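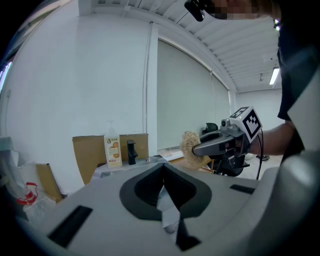 Getting rid of old smoke smell at home

Posted 22 Jun 2020 by Loan Tiêu

My husband smoked in our back room until January, when he gave up. The smoke stopped but the smell stayed. It sits in the curtains and the paint and comes out again on warm afternoons. These are the jobs that made a difference for us, in the order I would do them next time. For help with quitting itself, talk to your GP or pharmacist. What follows is only the cleaning.

Soft things first

Take down the curtains, cushion covers and anything else that comes off. Wash them on the warmest setting the care label allows, with your usual detergent and half a cup of bicarb soda in the drum. Dry them outside if you can. Our curtains needed 2 washes and the throw rug needed 3. Smell things once they are fully dry, as damp cloth can fool you.

Don't put anything in the tumble dryer while it still smells of smoke. We did that with a doona cover and it was worse afterwards.

Carpet and couch

Vacuum slowly, then shake bicarb over the lot and leave it overnight. Vacuum again in the morning. Empty the vacuum outside and wash or change the filter, or it will blow the smell back at you. Keep pets and small kids out of the room while the powder is down.

For a couch with fixed covers, do the same and use the crevice tool down the sides. Look for ash along the piping.

Walls and ceiling

The yellow film on the walls is tar and it has to be washed off. Air fresheners do nothing to it. Mix a bucket of warm water with a good squirt of dish liquid and a cup of white vinegar. Wear gloves and put old towels along the skirting. Wash from the bottom up so dirty runs don't streak the dry wall, then rinse with clean water from the top down. Change the bucket as soon as it turns brown. Do a test patch behind a door if the paint is old or flat.

Never add bleach to a bucket that has vinegar in it. The fumes are dangerous.

If brown marks come back through after a week, you will need a stain-blocking sealer before repainting. Ordinary wall paint on its own lets them through.

What you wear matters more than you would think. Smoke film gets on sleeves and then on whatever you lean against next, including the clean couch. Put on something old and keep it for this job until the room is done. A dark T-shirt, navy like the one here, won't show the brown drips, and bare forearms are easier to wash than cuffs. Long gloves help once you start on the ceiling. Wash the lot by itself at the end.

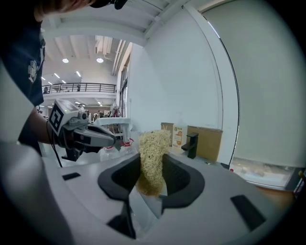 Glass, blinds and light fittings get the same film as the walls. Do windows with vinegar and water, equal parts, and a cloth you don't mind throwing out. Blinds can soak in the bath. Turn the power off at the switchboard before you take down a light cover, and let the bulb cool. When you work one-handed, as you do whenever the other hand is holding something out in front of you like the forearm in the photo, put the bucket on your free side so you aren't reaching across yourself. Dry each piece before it goes back up.

Things people forget

The tops of doors and picture frames.
The filter in the air conditioner or range hood.
Books. Stand them open in a dry, airy spot, then wipe the covers with a barely damp cloth.
The inside of wardrobes, if the doors were left open.

Outside

If the ashtray has moved to the back step, use a metal tin with a few centimetres of dry sand and a lid. Don't use a pot plant, because potting mix can smoulder for hours. Wet the butts down before they go in the bin. Keep the tin well away from doors and open windows.

Comments

Getachew Berhe: Did our rental at Basstead this way. The range hood filter was the worst of it. We soaked it in hot water and washing soda.

Zewditu Assefa: Does the bicarb work on wool carpet?

Loan Tiêu: Ours is a wool blend and it was fine, but try a corner first and don't wet it.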